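Zuletzt aktualisiert: 11. Juni 2023

Eichentisch geölt und jetzt klebt die Platte, was tun?

Bukola Oyelaran
Hallo zusammen, ich bräuchte mal euren Rat, bevor ich noch mehr kaputt mache. Wir haben einen gebrauchten Esstisch aus massiver Eiche übernommen, ziemlich hell, mit den üblichen Spuren: Wasserränder, ein paar Kratzer und an einer Ecke eine Stelle, wo wohl mal eine heiße Tasse stand. Ich hab ihn also abgeschliffen (erst mit 100er, danach noch mal feiner, die Körnung weiß ich nicht mehr genau, war ein Rest aus dem Keller) und dann mit dem Hartöl von Zernen eingelassen. Das hatte mir meine Schwester dagelassen, die Dose war schon angebrochen.

Erste Schicht war super, richtig schöner Farbton! Dann dachte ich, viel hilft viel, und hab am nächsten Abend noch mal ordentlich draufgegeben und über Nacht stehen lassen. Tja. Das ist jetzt 10 Tage her, und die Platte klebt immer noch. Nicht überall gleich, in der Mitte ist es am schlimmsten, da bleibt sogar die Zeitung hängen. Am Rand geht es einigermaßen.

Muss ich alles wieder runterschleifen? Oder einfach warten? Lackieren möchte ich auf keinen Fall, ich mag das Gefühl von geöltem Holz. Und wir essen gerade alle auf dem Sofa, das nervt langsam gewaltig. Danke schon mal!

Oluwatosin Haruna
Hi Bukola, keine Panik, das habe ich bei meiner Küchenarbeitsplatte ganz genauso hinbekommen. Du hast den Überschuss nicht abgenommen, das ist alles. Öl muss ins Holz, und was nach einer Viertelstunde noch obendrauf steht, muss mit einem Baumwolllappen wieder runter, und zwar richtig, bis sich die Fläche fast trocken anfühlt. Bleibt es stehen, bildet sich eine Haut, und darunter wird es einfach nicht fest. Warten kannst du also vergessen, da wirst du eher alt.

So hab ich es gemacht: Du nimmst frisches Öl (am besten dasselbe, aber bitte eine neue Dose, bei angebrochenen weiß man ja nie), gibst ein bisschen auf ein weißes oder beiges Pad und reibst damit kreisförmig über die klebrigen Stellen. Das frische Öl löst die angetrocknete Schicht an. Das dauert, und es sieht zwischendurch ganz furchtbar aus, so schmierig-braun, da darf man sich nicht verrückt machen lassen. Sobald sich alles gelöst hat, sofort mit sauberen Lappen abziehen. Ich hab damals ein halbes altes Bettlaken verbraucht. Danach gut lüften und 2 Tage Finger weg.

Falls sich in der Mitte gar nichts tut, geht auch Balsamterpentin, sparsam auf den Lappen, Fenster auf, Handschuhe an. Erst wenn das auch nicht hilft, würde ich schleifen. Und dann merkst du schnell, dass sich das Papier sofort zusetzt, also kauf gleich genug.

Ganz wichtig, und das meine ich ernst: Die öligen Lappen NICHT zusammengeknüllt in den Müll! Die können sich von selbst entzünden. Einzeln draußen ausgebreitet trocknen lassen oder nass machen und in ein Schraubglas. 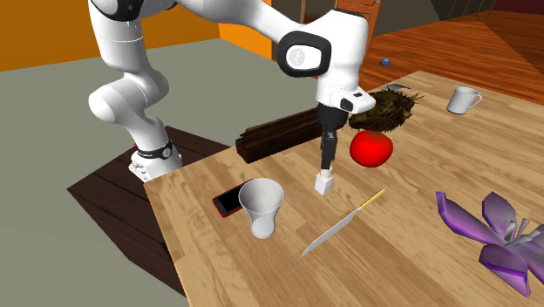 Noch was zu der Stelle mit der heißen Tasse. Wenn die nach dem Schleifen noch zu sehen war, geht sie vom Öl nicht weg, eher im Gegenteil. Da müsstest du nach dem Aushärten noch mal ran, oder du stellst eben die Obstschale drauf, so wie ich. Mit dem Schleifen nur an einer Stelle wäre ich vorsichtig, man sieht hinterher gern eine Delle, wenn das Licht schräg vom Fenster kommt. Lieber die ganze Platte immer in Faserrichtung mitnehmen.

Und wann man drauf essen darf: Bei mir hat es gut 14 Tage gedauert, bis ich auch mal ein feuchtes Glas abgestellt hab. Vorher nur trocken abwischen und nichts liegen lassen, auch keine Tischdecke.

prondadero
einfach talkum drauf und gut ist. hab ich bei nem gartenstuhl gemacht, klebt nicht mehr

Bukola Oyelaran
Danke euch beiden! Talkum lasse ich auf dem Esstisch mal lieber, aber die Sache mit dem Pad probiere ich am Wochenende aus. Dose ist bestellt, Bettlaken ist auch gefunden. Die alten Lappen hab ich übrigens sofort aus dem Eimer geholt, das wusste ich wirklich nicht!

Ähnliche Beiträge
Wasserflecken auf geölter Buche entfernen
Hartwachsöl oder Leinöl für Kinderzimmermöbel?
Stuhlbeine wackeln nach Umzug, welcher Leim?
Tischplatte hat sich verzogen, noch zu retten?
Welche Körnung vor dem letzten Ölen?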